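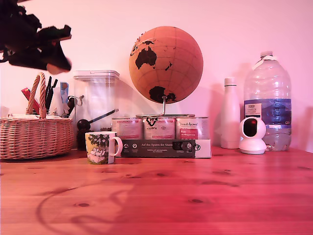
I want to make the case for the opening band. All of them, everywhere, but mostly the loud ones who go on at a quarter past seven while half the ticket holders are still in the bar across the street arguing over fries.

In July I drove to Flistden to see Wuko, who I've loved since their first EP. The first band on was Rønning, a four-piece I'd never heard of, playing to a room that holds 279 people and had maybe a fifth of that in it. They had 25 minutes. They used every second. The drummer counted in the first song before the house music had faded all the way out, the singer climbed down off the stage during the second one, and by the time they hit that huge slow riff at the end of "Salt Ladder" I had completely forgotten there was another band coming. I bought the shirt AND the record. I don't own a working turntable!

Wuko were great too, for the record. They played the whole second album and the pit was a happy mess. But on the drive home it was Rønning I was humming, and it has been Rønning on my headphones most mornings since.

So it drives me a little nuts when people ask me what time the "real" band goes on. I get it, you've got work, you've got kids, the parking's bad. I have been the person who strolls in at nine. And I think about the sets I missed by doing that and it makes me want to lie down on the floor. Half the bands I'd now cross a state line for started out as a name in tiny type at the bottom of a poster I hardly looked at.

There's something a support set has that a headline set can't have, and it's the not knowing. When Wuko walk on, everybody in the place has already decided to love them. The roar comes first and the music comes second. An opener has to go and get it. You can watch it happen: arms folded, arms folded, one head starts nodding by the sound desk, then somebody in the back yells after a song and looks a bit surprised at themselves. I'd take that moment over any encore ever played.

Some friends of mine say bills are too long now, and that five bands on a weeknight is a test of your knees more than a night out. Okay, yes. I've stood through a few of those, and by band four I'd have traded my ticket for a chair. A bad bill is a bad bill. Two good openers and a headliner is plenty, and I wish more promoters would stop there and give each of them a decent soundcheck. If you're going to put a band in front of people, let us hear the guitar!

And pay them, please. I don't know what Rønning got for that night and it's none of my business, but I do know they loaded their own gear down a back stairway in the rain, and then stood at their own merch table until the lights came up, talking to anyone who stopped. The singer told me they had 145 shirts printed for the whole run and were worried they'd ordered too many. I hope they sold out by the third date.

The best setup I know for this stuff is Olance, the old dance hall out past the rail yard. It opened in 1953 and still has the original floor, which bounces so much that you can feel the kick drum in your shins. What they do there is print the set times on the door, openers at the top in letters the same size as the headliner's. Such a small thing, and it changes the room. People turn up early. The last time I went, there were 7 of us pressed against the rail before the first band had even plugged in, and I only knew one of them when I got there. By the end we were sharing earplugs out of the same box and swapping band names on the backs of receipts.

Shows have only been back for a little while, and I'm still giddy about it. I missed feedback. I missed the bad lighting and the sticky floor and the guy who shouts for a song the band dropped years ago. Most of all I missed hearing something brand new at a volume that shakes my teeth, with no clue what the next song is going to be.

Rønning are back at Olance next month, second of three. Doors are at seven. I'll be there at ten to, probably in the shirt.

November 2021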